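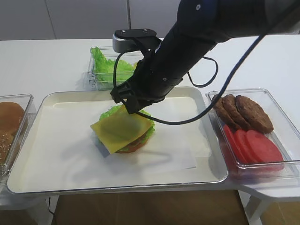

Llevo desde octubre prometiéndole a Rosalía Esteban que escribiría lo de las hamburguesas, y como ya me lo ha recordado por tres vías distintas (mensaje, nota en la nevera y delante de mi madre), hoy me siento por fin con un café bien cargado y no me levanto hasta terminar.

Todo viene de una discusión de sobremesa, de esas que empiezan con el postre y acaban con alguien dibujando en una servilleta. Valeriano Montes sostenía que la lechuga va abajo, pegada al pan, para que haga de colchón. Yo he sido toda la vida de lechuga arriba, porque así la ponía mi padre los veranos en el pueblo, y hay cosas que una hereda sin preguntar. Y Ainhoa Carrasco, que estaba callada pelando una mandarina, soltó que el orden daba igual mientras el queso tocara la carne. Imaginaos la que se montó. ¡Eran las once de la noche y seguíamos!

Así que decidí tomármelo en serio y practicar con comida de juguete. Sí, de juguete: panecillos, lechuga rizada, tomate, queso y carne, todo de mentira. Lo bueno es que puedes montar y desmontar la misma hamburguesa una tarde entera sin tirar un solo tomate, y que te obliga a fijarte en la forma de las cosas cuando no tienes el olor distrayéndote. Me acordé mucho de la cocinita que compartía con mi prima, en la que servíamos sopa de botones a quien se dejara.

## Los recipientes, antes que nada

Soy de las que cocinan buscando. Abro un cajón, no está, abro otro, y mientras tanto se me quema la cebolla. Por eso lo primero que me gustó de este juego fue tenerlo todo en cajas transparentes alrededor de una bandeja blanca: los panes a la izquierda, la lechuga y el queso al fondo, y la carne con el tomate a la derecha. Cada cosa en su sitio y la bandeja en medio, como una plaza de pueblo.

Ahora en casa hago lo mismo con la comida de verdad. Tengo unas cajas Mirnier que compré para guardar hilos y que han acabado en la cocina, y os prometo que la cena de las hamburguesas se ha vuelto otra cosa. Los niños se sirven solos, nadie me pregunta dónde está el queso, y al recoger basta con poner las tapas y a la nevera. Si vais a probarlo, dejad los panes en una caja que no sea muy honda, que luego hay que meter la mano hasta el codo para sacar el último.

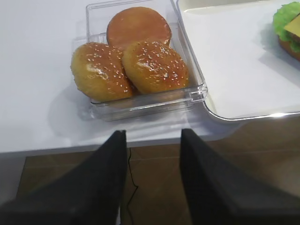
## Y ahora, el orden

Aquí me vais a permitir que me extienda, que para eso es mi blog.

Empecé con la versión de Valeriano: pan de abajo, lechuga, carne y el queso coronando. Me costó reconocerlo, pero tiene su gracia. La lechuga asoma toda rizada por los lados y la hamburguesa parece llevar volantes. Mi única pega es que en una de verdad la hoja se queda mustia enseguida con el calor de la carne, y a mí me gusta que cruja.

El queso merece párrafo propio. Lo pongo siempre en diagonal — con las esquinas colgando — y no pienso negociarlo. Julián Lozano, mi vecino del segundo, lo recorta en redondo con un vaso para que no sobresalga, y después se come los recortes de pie junto al fregadero. Le quiero mucho, pero eso no es forma de vivir.

También jugué a combinar sin pan, solo por ver los colores: una hoja de lechuga, el tomate y el queso encima. 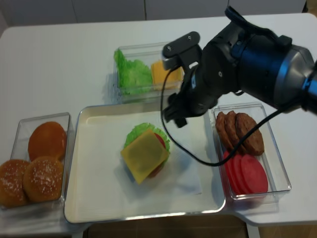

A mí esa mezcla de verde, rojo y amarillo me abre el apetito aunque sea de pega, y de ahí salió la cena que más repetimos últimamente: hojas grandes de lechuga bien escurridas, una rodaja de tomate con su pizca de sal, queso y, para quien quiera, la carne aparte. Para la carne uso 200 gramos de ternera picada por cada dos hamburguesas pequeñas, un chorrito de aceite y pimienta. La dejo reposar en la nevera unos 18 minutos (lo que tardo en poner la mesa y discutir con alguien) y la paso por la plancha muy caliente.

Del pan os debo otra entrada. Estoy entre los de semillas de la panadería Paredes, que son una maravilla recién hechos, y unos lisos que me enseñó a preparar Rochelle Henare con un poco de patata en la masa. Los suyos aguantan mejor la salsa, pero piden paciencia y dos levados, y entre semana yo no tengo ni lo uno ni lo otro.

Rosalía, ya está escrito. Me debes una merienda, y la lechuga la pongo donde yo quiera.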